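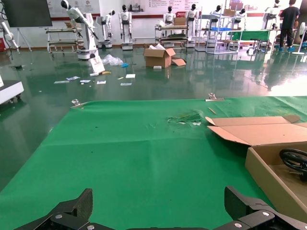

Robot Safety and Good Practice Group, Ploltgate site

Progress report to Vumar, second period
Prepared by Ye-ji Bae

The work this period was on the written rules for the shared robot hall. We began with a draft of 24 rules taken from the old Mogensen handbook. After review, 14 stay as they were, and the other ten have been merged or dropped.

Floor condition is the weakest area. Bags, paper cards and open cartons still end up on the green floor near the humanoids and the wheeled bases. The new rule says that the person who opens a box clears it before any mobile unit is powered up. Shoe covers remain required for anyone walking on the epoxy.

Work surfaces come next. Cloths must be clamped at the edge and replaced when torn. Coiled cables may stay in an open box on the table during arm work, provided the box is outside the marked reach. We have not settled how to mark reach on fabric – tape lifts and chalk spreads.

We logged more than 603 hours of supervised operation under the draft rules. There were 11 stops called by staff, mostly for objects in a travel path. None involved contact with a person.

Still open: the rule on how many units may be live at once, and the Ilby checklist, which is too long for daily use. Ye-ji will send a shorter version in March. We are not asking for a change to the budget.

Contact: Robot Safety and Good Practice Group, Ploltgate | Back to top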